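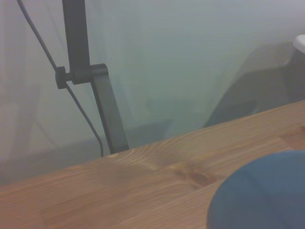 October, car 8, rear suspension, continued from the last entry. Scaled the car on the pads at 7:40 a.m. with Elias in the seat and the fuel cell half full. Total 2291 lb, left rear heavier than the target on the Femmont sheet. Left the ride heights alone and took one turn out of the left rear jack bolt. Laid the shim stacks out by corner on the bench, left rears at one end, right rears at the other. Anas mixed two stacks after the Drirkberg race and I don't want to sort them again.

Right rear shock (Hattar, serial ending 1118) went on the dyno. Rebound is soft at low shaft speed and normal above that. Bleed adjuster does not seat fully. Damilola thinks the needle is worn – I think it is dirt under the seat, will strip it to check. Compression curve matches the baseline from the start of the season.

Panhard bar: measured at static height, 4 holes up on the frame side. Randa's notes from the last heat say tight on entry, free from the center off. Dropping it one hole before the test. No other change on that end until we have lap times.

Birdcage bearing on the left side has play. Codonar replacement is on order, Hala has the paperwork.

To do: strip right rear shock, recheck stagger with the tires at hot pressure, rescale after the bar change. Log the jack bolt turns on the setup sheet as well as here – last time they only went in here.

Workshop > Notebooks > Chassis

Contact the shop | Copyright Femmont Racing | Back to top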